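Notes from the Reading Room

Hello again from the library on the hill, where the radiators have finally stopped knocking and the front door has gone back to sticking the way it does every time the weather turns damp. March is an in-between sort of month in Brakville. The snow shovels are still on the porch, the seed catalogs are already on the kitchen table, and most of us are looking for something to do indoors that doesn't involve a screen or a sink full of dishes. So this month I want to talk about playing games at home, and especially about the slow, old-fashioned ones that can sit out on a table for days and wait for you to come back.
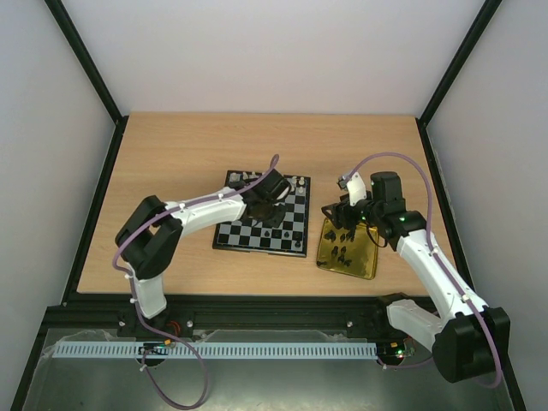

AROUND THE TABLE

I grew up in a house where there was always a game going. It was usually checkers, sometimes dominoes, and for one long winter it was a jigsaw puzzle of a harbor with far too much sky in it. We ate supper at the other end of the table and you learned to pass the potatoes carefully! I didn't think much of it then, but I've come to believe that a game left out in the open is the best invitation there is. People drift by with a cup of coffee, look it over, make a move, and wander off again. Sometimes they sit down, and then you have company for an hour without anyone having planned it.

Chess is wonderful for this. I know it has a reputation for being hard and a bit stern (I put off learning it for years on that account), but the rules themselves fit on a sheet of paper and a child of six can get the hang of how the pieces go in an afternoon. Getting good is another matter, and I can tell you from long experience that you can enjoy it thoroughly without ever getting good. My own openings are a disgrace. I bring my queen out too early, I lose her, and then I play on stubbornly with whatever is left and have a lovely time doing it.

If you're starting out with someone younger, try a game with only the pawns and kings. It goes quickly, it teaches you more than you'd expect about patience, and there's less to keep track of when one of you is also minding the soup. Another thing that works well in our house is the one-move-a-day game. You leave the board somewhere safe from cats and elbows, you each make your move when you pass by, and you turn over a card or a coaster to show it's the other person's turn. A game like that can last most of a month, and I have found myself thinking about my next move while waiting in line at the Pastley market, which made the line go a good deal faster.

A word about old sets, too. Plenty of you have one in the attic or the hall closet with a piece or two gone missing. Please don't throw it out. A thimble makes a perfectly respectable pawn, and a salt shaker has served as a bishop at my sister's for longer than I care to say. Felt circles from the fabric counter will stop the pieces from scratching, and a drawstring bag is kinder to them than a box with a broken hinge.

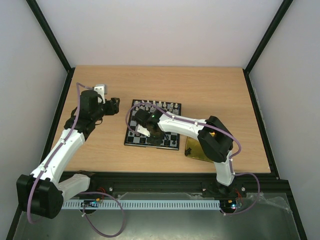
COMING UP THIS MONTH

Games Evening is back on Thursday in the Teseck Room, starting after supper and going until the lights blink. Bring a game you love or come and borrow one of ours from the cabinet by the stairs. You don't need a partner, and you don't need to know how to play anything at all. There will be tea, and there will be those oatmeal cookies if I remember to set my timer.

We've also put out a shelf of books on games and puzzles near the large-print section. You'll find chess for beginners, card games for 2 or 4 players, a fat volume of 80 solitaires that I have been hogging, and a history of board games that runs to 227 pages and has beautiful old engravings in it.

One last bit of housekeeping: the Ivanov Street parking lot will be closed for repaving on the morning after Games Evening, so please use the side entrance that day and mind the step.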